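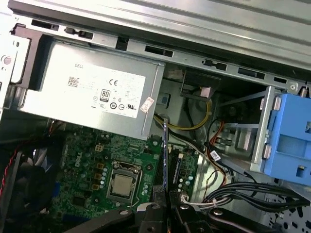

The Campbell repair workshop in Havby will open its doors again in March, and we could not be happier to be inviting everybody back for a second year of free computer mending, tea and good company. Last year's season brought in 2,454 items from homes, schools and small offices across the district, and a great many of them were desktop computers that their owners had quite given up on. People are often surprised by how much can be read once the side of a case is off: a Dell power supply, for instance, carries a large white label with its CE mark and its 80 PLUS efficiency badge, and learning what such labels mean is the very first thing we teach at the bench.

This year's programme has been put together with our friends at Nendo, who are lending us tools and spare parts for the whole season, and with Fustodska, the furniture workshop next door, who have kindly built us two new benches at a height that suits both standing and sitting. We are enormously grateful to them both (and to the bakery across the road, which kept us in buns all through last winter!).

Visitors may bring up to two items each. Desktop computers, laptops, screens, radios and small kitchen appliances are all welcome, though we would ask you to leave microwaves at home. Please bring the power lead if you still have it, and copy your photographs and letters somewhere safe before you come, as we can't promise to save what is on an old disk. We never open a power supply itself. If one has failed, we will help you find a replacement that fits.

Doors open at 10am and the last item is taken in at 3pm. There is no need to book, there is a ramp at the side entrance, and children are very welcome so long as a grown-up stays with them. Repairs are free, and you pay only for any new parts you agree to.

Press visits can be arranged at the workshop desk during opening hours.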